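Frying for a Crowd: speaker notes
Rostyslav Skoryk, Mundgate Supper Club, May session

Running time 40 minutes plus questions. Printed handout is on the chairs. Remember to drink some water before the bit on batter.

OPENING

Thank them for coming out. Ask who has a pan of oil at home that they are slightly afraid of. (Hands will go up. Mine would have gone up too, for years!)

Tell the Horobets story. My first kitchen job, a canteen on the ground floor of the Horobets building, and on my second morning the cook handed me a slotted spoon and went out to take a delivery. I had 20 pieces of fish to look after and I lifted every one of them too early. Pale, soft, coating sliding off like a wet sock. She put the lot back in without a word and I have loved her ever since.

What I want people to take home tonight is that frying is mostly waiting and looking. The colour tells you nearly everything if you give it time.

COATING

Two ways to do it, and people get very loyal to one or the other.

Crumb: flour, egg, crumbs, press firmly, then leave it alone on a rack for a bit so that it grips. I use stale white bread, blitzed and not too fine. Flenard is the shop by the station that sells it in big bags, and I'll pass one round.

Batter: cold, thin, lumpy is fine. Fizzy water works beautifully. Dip at the very last moment and let the extra run off over the bowl, otherwise you get those heavy tails of batter that go hard and taste of nothing.

Pause here for the allergy question, it always comes. Rice flour makes a lovely crisp batter, lighter than wheat if anything. Separate oil, though – no point making a careful batter and then frying it in crumbs from the last batch.
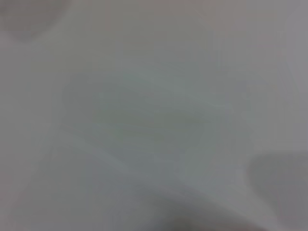
Grey is also where all of this starts, so say something cheering about raw fish and raw batter. Neither is pretty. A tray of coated fillets waiting by the hob looks like wet plaster and you have to trust it. I do like this stage, because the kitchen is quiet and everything is lined up and you know it's about to smell wonderful.

OIL

Plain oil with no strong taste. Sunflower or rapeseed. Deep enough for the food to float, never more than half way up the pan.

Drop in a cube of bread. If it sinks and sulks, wait. If it fizzes straight away and turns golden while you're still watching, you're ready. If it goes dark at once, take the pan off the heat and go and do something else.

Small batches. I'll say this again later and probably once more over the washing up. Every cold piece that goes in pulls the oil down, and then the coating drinks it.

Safety, quickly and seriously: handles turned in, lid within reach, never water on burning oil, never leave the room. Then smile again.

OUT OF THE PAN

This is the part I get most excited about and the part the books skip over. Lift, hold it over the pan, let it drip, then on to a rack. Kitchen paper is all right for a moment but the underside steams and goes limp if it sits there. Salt at once, while the surface will still hold it.

Then a bowl for each person. I've come round to bowls completely. A wide plate is handsome, but people at our suppers eat standing up, talking, waving their arms, and a bowl forgives all of that. Warm ones if you have oven space. I like a bit of colour too – pinks and reds are gorgeous with anything golden.
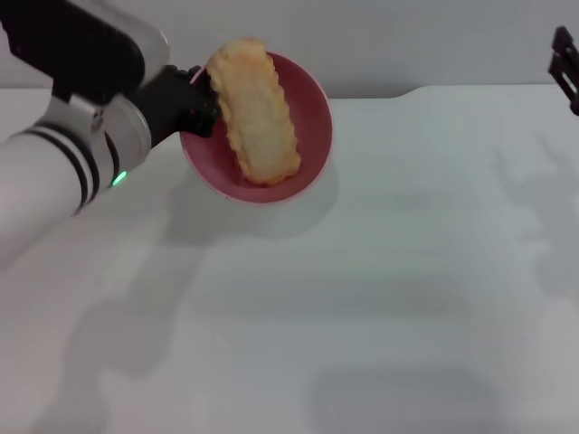
Golden and crinkly at the edges, in a coral-red bowl.

Talk about edges here! The wavy bits are the best bits, and guests will fight over them. Ask the room what they'd put alongside. My answers: lemon, a sharp cucumber salad, peas crushed with mint, and the Flurum mustard if anyone can still find it.

KEEPING IT CRISP

Low oven, rack over a tray, door open a crack. No foil. No stacking. If the lights are against you and people are late, fry everything a shade lighter than you want and give it a second quick dip when they turn up.

For the club supper of 100 we did exactly this, in 2 pans, and the last table ate as well as the first.

QUESTIONS

Likely ones: can I reuse the oil (yes, strained, if it still smells clean), air fryers (fine for crumb, hopeless for wet batter), freezing (freeze coated, fry from frozen, lower heat).

Tasting at the side table afterwards. Lemons are in the blue bag, don't forget the knife.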